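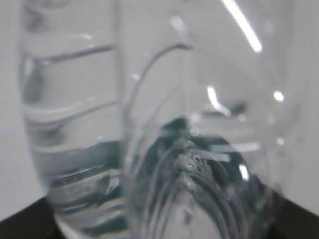 Why Do Water Bottles Have Ridges?

A clear water bottle is one of the thinnest containers in most kitchens. Its wall is thinner than a fingernail in many places, yet it can be filled, stacked, shipped and dropped into a backpack without splitting. The shape of the plastic does much of the work.

What the bottle is made of

Most clear drink bottles are made of a plastic called PET. The letters are short for polyethylene terephthalate (say it: polly-ETH-uh-leen ter-uh-THAL-ate). PET is light, it lets light through, and it does not break into sharp pieces the way glass does. It softens when it is heated and becomes firm again when it cools. Bottle makers depend on this.

How the bottle gets its shape

A bottle starts as a small, thick tube called a preform. It looks like a test tube with a screw top. The screw top is already its final size. The rest of the tube will be stretched.

1. The preform is heated until the plastic is soft.
2. It is placed inside a metal mold. The mold is hollow, and its inside surface is the shape of the finished bottle.
3. A rod pushes down into the preform and stretches it toward the bottom of the mold.
4. Air is blown in. The soft plastic swells like a balloon until it presses against the mold on every side.

The mold is cooled, so the plastic hardens when it touches the metal. Then the mold opens and the bottle comes out. Every groove in the mold leaves a matching groove in the plastic.

What the ridges do

Take a flat sheet of paper and hold it by one edge. It droops. Now fold the sheet back and forth like a fan and hold it by one end, with the folds pointing away from you. It stays out straight. The paper is the same, but the folds make it stiff.

Grooves around a bottle work in a similar way. A smooth, thin wall bends inward easily when a hand squeezes it. A wall with grooves resists bending, so the bottle keeps its round shape. This lets the maker use less plastic. Grooves also give fingers something to hold, which helps when the outside of the bottle is damp.

Why the view through a bottle looks strange

Light travels in straight lines through air. When it passes at a slant from air into plastic, or from plastic into water, it changes speed and bends. The bending is called refraction.

A flat window bends light too, but both sides of the glass are flat and even, so the view stays nearly the same. A bottle is curved. Light that enters near the side bends by a different amount than light that enters near the middle. A round bottle full of water acts as a lens, and objects behind it may look wide, squeezed or flipped from left to right. Each groove adds a small lens of its own. This makes bright lines in some places and dark streaks in others.

Some light does not pass through at all. It bounces off the surface, and this is called reflection. Clear plastic can pick up gray, white or green from things near it, even though the plastic has no color.

Try it: the turning arrow

You will need a clear bottle with smooth sides, water, a sheet of paper and a marker.

Draw 2 arrows on the paper, one above the other, both pointing left. Stand the paper up against a wall. Put the empty bottle a hand's length in front of the lower arrow and look through it. Fill the bottle with water, put the cap on and look again. Move the bottle slowly toward the paper, then away from it. At the right distance the lower arrow points the other way. The upper arrow, which you see only through air, does not change.

Repeat the test with a bottle that has grooves. Write down which parts of the arrow you can still recognize.

Words to know

Mold: a hollow form that gives a soft material its shape.
Preform: the small tube that is stretched to make a bottle.
Reflection: light bouncing off a surface.
Refraction: light bending as it moves from one material into another.

Written by Salamatu Akpan. Experiment checked by Amirul Raju.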